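Search the docs Go Advanced search

Furkell Planner 9
Set-Up Guide, Section 4: Tabletop scenes and the wrist view

This section covers loading a tabletop scene, setting the orientation of the wrist view, and checking that the grasp planner receives usable object masks. Complete Section 3 (license and device setup) first. The commands are the same on Arkport and on a local workstation unless a note says otherwise.

4.1 Load the scene

1. Start the planner service and wait for the status line to read READY.
2. Open Scene > Load and select the grocery set. The set contains textured food packages, produce, and open containers.
3. Set the random seed to 951. The reference masks used in 4.4 were built with this seed and will not match any other.
4. Set the physics settling time to 20 steps. Objects are placed slightly above the table and need to come to rest before the first view is rendered.
5. Click Apply. The object list fills in when loading is complete.

Note: If an object is listed as UNSETTLED, raise the settling time and reload. Do not drag the object by hand. A manual move clears the seed and the scene can't be reproduced.

4.2 Set the view orientation

The simulated wrist view is delivered in sensor coordinates. The planner does not rotate it for display. On most arm models the sensor is mounted a quarter turn from the table axis, so upright objects come through lying on their sides, and printed labels run vertically.

1. Open View > Wrist and turn on the live preview.
2. Leave Rotate for Display set to OFF while calibrating.
3. In the Gravity field, select the image direction that points down toward the table. If the tops of the cartons point left, select Right.
4. Click Save to Profile.

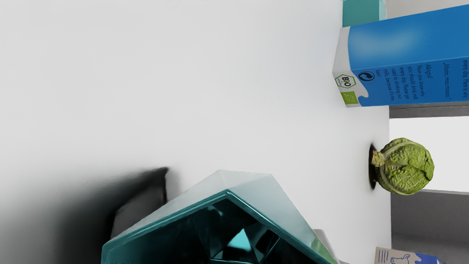 The Gravity setting is passed to the mask filter and to the approach sampler. It has no effect on the rendered pixels. If it is wrong, masks still look correct in the preview, but the sampler proposes approaches from below the table surface and every candidate is rejected with code 29.

CAUTION: Do not correct the view by editing the camera transform. The hand-eye calibration reads the same transform, and the change will carry over to a physical arm the next time the profile is loaded.

4.3 Set the mask filter

1. Open Perception > Masks.
2. Set Border Policy to KEEP PARTIAL. With the default, DROP PARTIAL, any object that touches the image border is removed before planning, including large containers close to the camera.
3. Set Shadow Rejection to MEDIUM. Dark shadows on a pale tabletop can be segmented as separate objects at LOW. At HIGH, the dark interior of an open container may be removed and the container is then treated as a thin ring.
4. Turn on Merge Facets for containers with angular walls. Each bright facet may otherwise receive its own mask.
5. Click Apply and wait for the preview to refresh.

Note: Printed graphics on a package can also split a mask. If a carton is returned in two or more pieces, raise Texture Tolerance one step at a time. Values above 9 tend to join neighboring packages where they overlap in the view.

4.4 Check the masks

1. Run the command below from the project folder.

furkell masks check --scene grocery --seed 951

2. Read the summary. PASS means that each mask agrees with the reference set within tolerance.
3. If the result is FAIL, open the report and look at the first object listed. Later failures are often caused by the first one.
4. Repeat 4.3 with the changed settings, then run the check again.

Partial masks are marked P in the report. The planner uses them as obstacles only. To make a partial object available as a grasp target, move the viewpoint until its mask no longer touches the border.

Note for Swanson controller users: firmware before the August release does not accept partial masks. Update the controller or export with --full-only.

Questions about this section go to Rogério Teixeira, Planner Tools. Include the report file and the saved profile. Section 5 covers approach sampling and the Unby gripper models.

Last revised Wednesday, May 6, 2026

We use cookies to remember your settings and measure site traffic. Accept all Manage preferences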